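Ondwood Serviced Units, Pandville
Shelf, Decor and Checkout Questions
Updated October 2, 2019

Getting the same emails over and over so here's the lot in one place. If yours isn't here ring the office, don't text the old number.

What is the grey shelf for?
Whatever you like, within reason. Keys, phone, glasses, a cuppa if you use a coaster. Laminate so it wipes down fine. Not a seat, not a step, and please no ironing on it. We've replaced two this year.

Can I use the socket in the back panel?
Yes. Phone and laptop chargers, small lamp, no dramas. Not heaters, kettles or hair straighteners, there's a proper double point in the kitchen for those. If it seems dead check the switchboard in the hall cupboard before you call, nine times out of ten it's tripped.

My charger won't sit in properly.
Recess is a bit tight for the chunky ones. Office has short extension leads, free, ask for Driss. Bring it back when you leave.

Are the decorations ours to move?
Move them anywhere in the unit. Just don't take them between units, we end up with all the flowers in number 11 and none anywhere else. Put them back more or less where they were on your last morning. Doesn't have to be perfect, the cleaners straighten up.
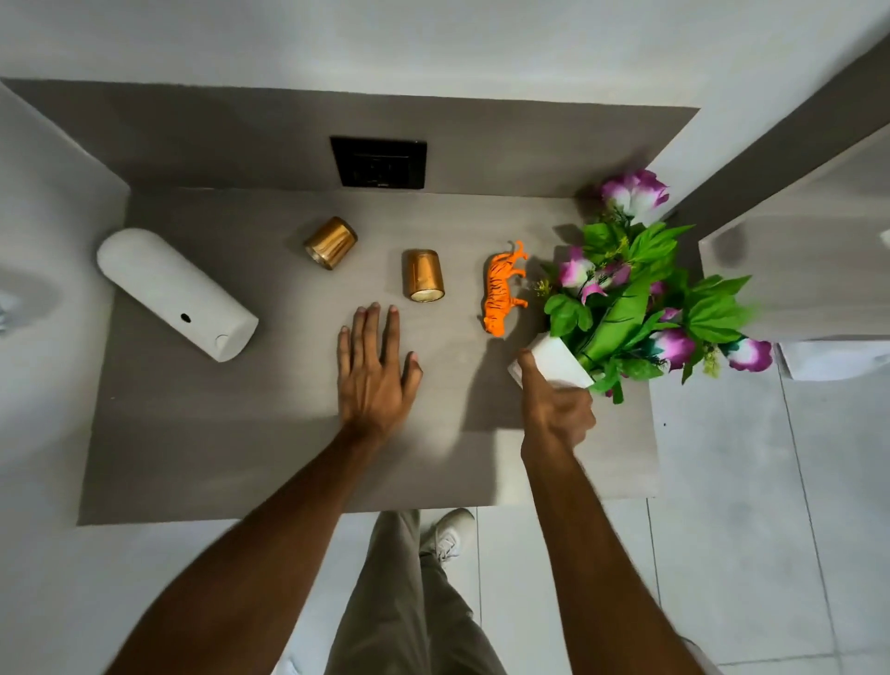
Can I drink out of the gold cups?
No, sorry. Bought as decor and not checked for food or drink. Tealights are out as well, no open flame in any unit. Pens, hair ties, loose change, all good. Drinking cups are in the cupboard over the sink.

How do I clean them?
Dry soft cloth, go up and down with the ribs. No Jif, no steel wool, and not the dishwasher. One guest did that in March and the finish came off in flakes.

Do the flowers need water?
They're artificial. Please don't. We have had water run off the end of the shelf and down the wall more than once. Dust them with the soft brush under the laundry sink. If a leaf or bloom comes off leave it on the shelf and Phyllis will pop it back on.

Can the kids play with the tiger?
Yes, over threes only please, and keep an eye on them. Give it a wipe with a damp cloth after. If the tiger goes home in someone's bag by accident let us know and post it back, we'll refund the stamp.

We broke something. What happens?
Tell us. Small decor is $7 an item and we don't chase it past that. Shelf damage is diffrent, Driss has to come and look first.

I left something on the shelf when I checked out.
Happens every week. We hold things for 30 days at the office, in a labelled bag. Email us what it is and which unit, colour helps. Postage is around $17 within Australia, you pay that part. Chargers without a name on them go in the spares drawer after the 30 days.

How do you want the shelf left?
Your own stuff off. Crumbs off. Charger out of the socket. That's it realy.

Can I buy the same shelf?
Get asked this a bit. It came from Hartono, the joiners out on the highway, made to our measurements. They'll do one to yours, ask for the grey with the matching back panel. We don't get a cut.

Who do I contact?
Shelves, sockets, anything fixed to a wall: Driss Fawzy
Decor, linen, lost property: Phyllis Oakley
Office open 7 to 5 weekdays, mornings only Saturday. After hours use the phone by the front gate.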